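Zokico money transfer app review: cheap on small amounts, slower than advertised

I send money home every month, usually $300, and for the past few years I used the Goodall counter at the shopping plaza near my work. The counter closed in May, so I moved to Zokico, a phone app that does the same job without the line. I have used it for every transfer since then and this is how it compares.

Signing up

You need a photo ID, a proof of address and a bank account or debit card in your own name. My driver's license went through on the first try. The proof of address did not. The app wanted a utility bill, and mine is in my landlord's name, so I sent a bank statement and waited until the next afternoon for it to be approved. You can look at the rates while you wait but you can't send anything.

Fees and rate

The fee depends on how you pay. A bank transfer is the cheapest, a debit card costs a little more, and a credit card is not worth it because the card company may add a cash advance charge of its own.

The fee is only part of the cost. Zokico also takes a margin on the exchange rate, and the app shows this on the second screen if you tap the small arrow next to the rate. I would like to see it on the first screen. With the fee and margin together, my $300 cost me less than it did at Goodall, and the rate was held for 50 minutes while I finished the payment.

I also checked Vudness on the same evening. Vudness had no fee at all but a worse rate, and the person at the other end would have received less. If you send small amounts the two come out close.

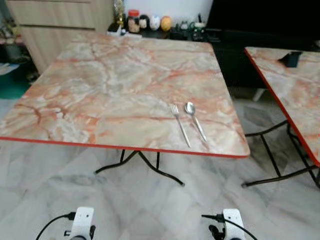 Delivery time is my main complaint. The app says "minutes" for a cash pickup, and my first transfer was ready in 70, which I can live with. The second was held overnight for a check that I was not told about until I wrote to support. I do all of this in the evening at the folding table, the one with the marble-look top and the red trim, and that night I sat there refreshing the status until I gave up and went to bed. The money was ready by breakfast. If your family needs it the same day, send it in the morning.

Paying out

Cash pickup and bank deposit have both worked. For pickup, the name has to match the ID exactly, including the middle name. My aunt was turned away once over a missing middle name, and I had to edit the transfer and wait for a new code. Bank deposits have been slower but have had no problems.

Support

There is a chat and a phone number. The chat is fine for simple questions - changing a name, resending a code - but anything about a held transfer gets passed to another team. I was on the phone for a long time before I got a person, who was polite and gave me a case number.

Limits

New accounts can send $319 per transfer until a second ID check is done. I have not needed more than that, so I can't say how long the second check takes.

Verdict

I am staying with Zokico for the monthly transfer and keeping my Vudness account open as a backup. Bakach is supposed to be adding pickup in my aunt's town, and I will compare it when it does.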